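Wrist camera policy ignores small parts after I add the overhead view -- is this normal?

Asked by Xiuying Peng

We have a two-arm setup and are training one policy by imitation on a job with a small grey box. With the wrist cameras only, it went to the right corner most of the time. I added the head camera as a third input and kept everything else the same, and now it stops short or drifts. 340 demonstrations, same split, 4 seeds. Training loss is lower than before, so I expected better and not worse. Is the head view drowning out the wrist views, or do I just need more data?

3 answers

Thomas Orlandini
More data. We had 3,567 demos by the end and never saw this problem.

Shoshana Ambrose (accepted)
I'd look at this before collecting anything. In the April runs on our Vedmont bench, the policy learned to lean on the head view for nearly everything. It's the easy signal early in an episode, when the arms are far from the part. Close in, the part is tiny in that view and the wrist cameras should take over, but the network had stopped listening to them.

What worked was dropping the head image at random during training, per episode and not per step. Per step did nothing for us. Also check your crop -- if you shrink all views to the same size, the head camera loses the most. To see whether you have the same fault, blank each camera in turn at test time and compare. If blanking the wrists changes nothing, there's your answer.

Pictures from our bench, one of each view.

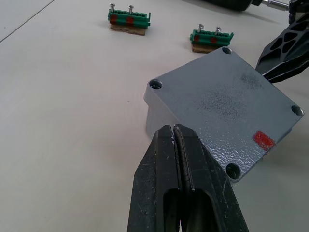
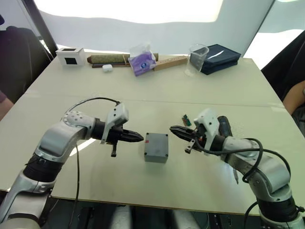 Grey box and grippers: wrist view first, head view second.

Paraskevi Vasilakis
Seconding the blanking test. Lower loss doesn't tell you much on its own here.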